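Search this site
Type and press enter
Student Work > Product Studies > Second Year

The Case Around the Phone: wear, dust and grip on everyday phone cases

by Timothée Besson
March
3 comments 72 shares

Starting point

People spend a lot on a phone and then look at the case all day. The phone itself they hardly see. My question for this project was simple: what happens to the outside of a plain matte case in normal use, and does the owner notice. I wanted to do the whole phone at first, screen and all, but my tutor at Plultunham said pick one surface and stay on it. So, the case. Back, corners, button cutouts.

Course module is Everyday Objects. Report was meant to be 10 pages, this is the short version for the site. Tables are in the long one.

What I did

Put up a notice in the Kowalczyk building asking people to let me look at their phone for 3 minutes. Nothing switched on, no unlocking, nobody's messages. Got 72 phones in the end. Aimed for 100, ran out of time before the break.

For each one I filled in a sheet:

Case or no case
Finish (matte, gloss, clear, fabric, other)
Where the marks are: back, corners, camera edge, button edge, bottom
Dust: none, some, a lot
How the owner says they usually put it down

Then one question at the end, before they got the phone back: "is your case scratched?" Had to be answered from memory. This turned out to be the best part of the whole thing and I only added it after the first afternoon, so the early sheets don't have it. Should have piloted.

Light matters a lot. Under the ceiling lights in the corridor I missed most of the fine marks. With light coming from one side they show up right away, especially on matte. After I figured that out I did the rest near a window, before 4 pm. The corridor ones I went back and redid where I could find the person. Some I couldn't.

Finishes

Gloss shows fingerprints and long thin scratches. Clear cases go yellow, everybody knows that, people complained about it without being asked. Fabric ones get dark at the corners. Matte is the odd one. It hides fingerprints very well and owners think of it as the clean choice, but it takes scuffs, and a scuff on matte doesn't wipe off the way a print does. On pale matte the scuffs are faint enough that you have to tilt the thing. On black matte they go shiny.

Pale gray was the most interesting to me. Mid tone, so neither light dust or dark dust stands out a lot, and the rounded corners pick up a soft highlight that sort of covers the wear. I think this is partly why people like it. Can't prove that from my sheets.

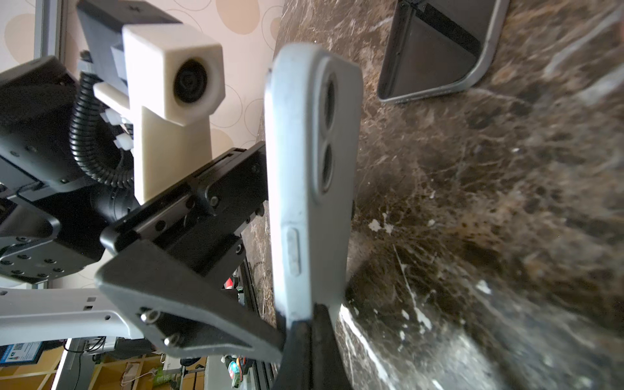 Fig. 1. Light gray matte case with the phone held up at a tilt. Faint scuffs and dust on the surface.

Two spots to look at on a case like this. The first is the raised camera area near the top. If a phone goes down on its back that is where it lands, so I expected the worst marks on the rim there. In my sheets it was the bottom corners instead. My guess is that people lower the bottom end first and then let the top down, and the corner drags a bit. I watched some of my friends do it at lunch and that's what they did, but they knew I was watching.

The second is the side button cutout. Its rim can look a bit brighter than the case next to it, and on my sheets I had no box for that. Is it wear? Is it just the edge catching light? Different on different cases I think. I ended up writing "bright rim" in the margin and not scoring it. A proper study would cut a case open and check.

Countertops

I didn't plan a section on surfaces but the answers to "how do you put it down" kept going there. Kitchen counter was the most common answer by far. Then desk, then bed. People with stone counters at home were more careful, or said they were. A few told me they only put it face up on stone, because of the screen. Which means the case takes all of it.

Polished stone is smooth so it shouldn't scratch much by itself. The grit on it does the work. Sugar, salt, sand off keys. A dark patterned marble is the worst for this as you can't see the crumbs, there's too much going on in the stone already. Brown with white veins, you could spill salt on that and not find it til you put your hand down.

I did a small try at home with an old case from the Burness charity shop. Slid it on a clean counter, same length of slide each time, then with a pinch of salt. Clean: nothing I could see. Salt: scuffs on the corners, fine lines on the back. One case, one counter, so don't take it as a result.

What owners think

From memory, most people got it wrong, and in both directions. Owners of clear cases said theirs was worse than I had it on the sheet. Owners of matte cases said theirs was fine, then I tilted it at the window and they said oh. Almost all of the matte group did the "oh". I started writing it down as a category.

Cleaning: most wipe it on a sleeve or a shirt. Hardly anyone takes the case off to clean inside. The ones who did it in front of me were a bit embarassed by the lint.

Problems

No control over age of the case. I asked but people don't remember when they bought it. "Some?" and "a lot" for dust is my judgment and I was stricter by the end. Everybody in the sample is a student or staff in one building. Also I have a gray matte case myself so I am not neutral on this.

If I did it again

Same cases, new from the packet, given out and looked at every month. Side light from the begining. A box for the button rims. I asked Wuretari, who make cases, if they'd lend some and they said to write again with a proper plan, so I'm writing one now. Will need somebody who is good with a microscope, if that's you leave a comment.

Long version with all the sheets is in the module folder, ask me for the link.

3 comments
Share this 72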